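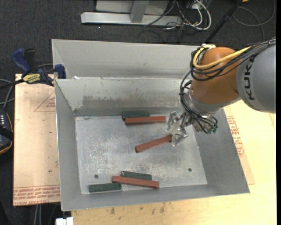
A KUKA arm reaching for blocks in a metal bin. Photo: Wultent

Wultent opens orders for Gustar bin-picking kit

Wultent today opened orders for Gustar, a bin-picking kit for small and mid-sized manufacturers that already own an industrial robot arm. The kit combines picking software, a controller and a set of mounting parts, and it ships in September.

Gustar is made for jobs in which parts arrive jumbled in a bin and have to be taken out one at a time. The software locates each part, chooses which one to take first and plans a path for the arm that stays clear of the bin walls. Parts can overlap or lean against a side wall, and a bin can hold more than one type of part.

"Most of the shops we talk to have an arm sitting next to a person who feeds it by hand," said Wiebke Reinholz, product manager at Wultent. "They don't want a new line. They want the arm they have to pick out of the bin they have."

New parts are set up from a CAD file or from a short teaching routine on the handheld unit. Wultent says an operator with no programming background can add a simple part, such as a block, bar or tube, in 14 minutes. Each controller stores up to 100 part types and switches between them on a signal from the line or by hand.

Corners and low parts near the front wall are a common cause of stops in bin picking. Gustar handles these with a separate planning step that tilts the wrist before the fingers drop below the rim. If no safe pick is left, the arm moves out of the bin and the controller asks for an operator – it does not keep trying the same part.

Before release, the kit was tested for 3 months at Vendico, a contract manufacturer that makes spacers and end blocks for conveyor builders. Vendico used Gustar on one loading station over two shifts.

"We had the usual trouble in the first week, mostly with our own lighting," said Mimoza Nedeljković, production engineer at Vendico. "After that it ran. The last few parts in a bin are still slower than the first ones, and we plan the bin changes around that."

Wultent said faster clearing of nearly empty bins is the main item in the next software update, which will be free to all registered users.

Gustar works with electric and pneumatic two-finger grippers. Grippers and arms are not included. A list of supported arm controllers is available from Wultent on request, and customers can send in sample parts for a trial before they order.

Price and availability

The Gustar kit costs $2600 per station, including the software license and one year of support by phone and e-mail. On-site installation is quoted separately and is carried out by Ivanov, Wultent's service partner. Orders placed now will be filled in the order received.

About Wultent

Wultent develops picking and part-handling software for industrial robots. Its customers work in metal forming, plastics and general assembly.

Press contact: Wiebke Reinholz, Wultent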